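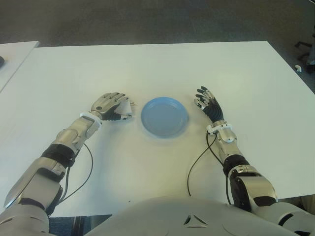
Notebook, April 11, 2023: stains, stains, stains

Okay, so the turmeric won. I don't think anyone who has ever owned a white spatula will be surprised, but I wanted it written down properly before we argue about it again over lunch. Running number for this batch is 363, carried on from the February pages (which I still owe everybody a clean copy of, sorry).

Quick recap for whoever picks this up after me. Skivemari wants to know which everyday foods leave a mark on their picnic plates, and how stubborn the mark is after a normal wash. They make the shallow round ones, light blue being the color they sell most of, and they get letters. Mostly about curry. One about a birthday cake with purple frosting, and I would love to have been at that party.

What went on the samples this time: turmeric in oil, turmeric in water, beet juice, tomato sauce from a jar, strong black tea, and blueberry jam. Six foods, one night each, covered with film so they didn't dry to a crust. I changed my mind about the film halfway through setting up and then changed it back, so if the tea samples look a little paler near the rim, that's me. They sat uncovered while I dithered.

Wash was in the old machine at 60 degrees with the Cistis powder, no prewash, and I didn't scrub anything. It's tempting! You see a smear and your thumb just goes for it. Please keep your thumbs off.

Oil versus water

The big news is how different the two turmerics are. In water it came off nearly clean, with a faint green cast where the yellow sat over the blue (kind of pretty, like pool water). In oil it soaked in and stayed put. I washed those a second time and got a bit more off, then a third time and got nothing more off at all. Tomato did the same trick but milder, and I bet it's the oil in the sauce doing the work there too. The jar says olive oil, fourth ingredient. I'd like to try a plain tomato puree next time, so if somebody is going to the store, grab a couple of cans.

Beet was a letdown. It looked terrible going in, like a crime show, and came out spotless. Same with the jam. Tea left a thin brown ring that I could only find by tilting the sample under the window, and Mpho Gumede couldn't find it at all, so put that one down as "maybe" until a third person has had a look.

Scratches

I roughed up the second set with the Itora pad before the food went on, to get something like a plate that's been through a few summers. Everything stained worse, tea most of all. The ring was plain as day on those. So the wear matters at least as much as what you're eating, and I think our letter to Skivemari should start there and leave the list of foods for page two. Mpho thinks the other way around, that people only care about the food. We went back and forth on it and then it was time for the bus.
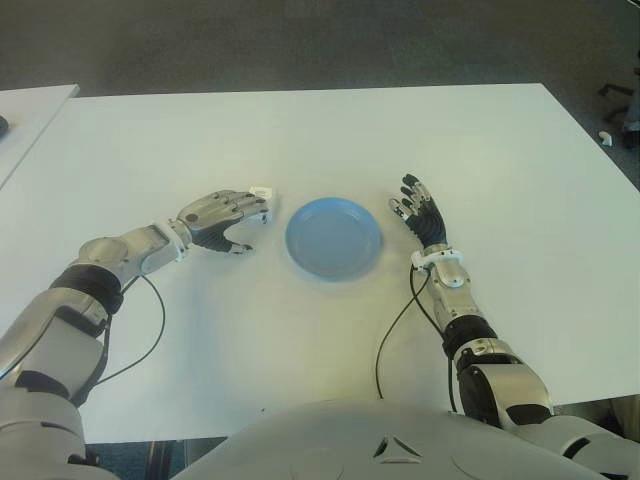
Sun fading, an old trick that works

My grandmother put stained lids out on the back steps and I always figured she just didn't have room in the kitchen. Well! I put two of the oily turmeric samples on the south windowsill and left two in the drawer. The windowsill pair lost most of the yellow by the next afternoon. The drawer pair look exactly as they did. I checked them against the Dlamini color card and there's no question, you could see it from across the room.

What I don't know yet is whether that much sun does anything to the blue. Skivemari's catalog promises 3,000 hours of light before the color shifts, which sounds like plenty, but I'd rather see it for myself on a piece that's had half its face covered with foil. Foil goes on tonight.

To do

Plain tomato puree, as above.

Get a third opinion on the tea ring. Don't tell them which sample it is.

Run the scratched set again with a softer pad, the Itora one is pretty brutal and I doubt anybody washes up like that.

Find out who put a mug in with the samples. It's a nice mug but it's very yellow now.

Order more film. Write up February, finally.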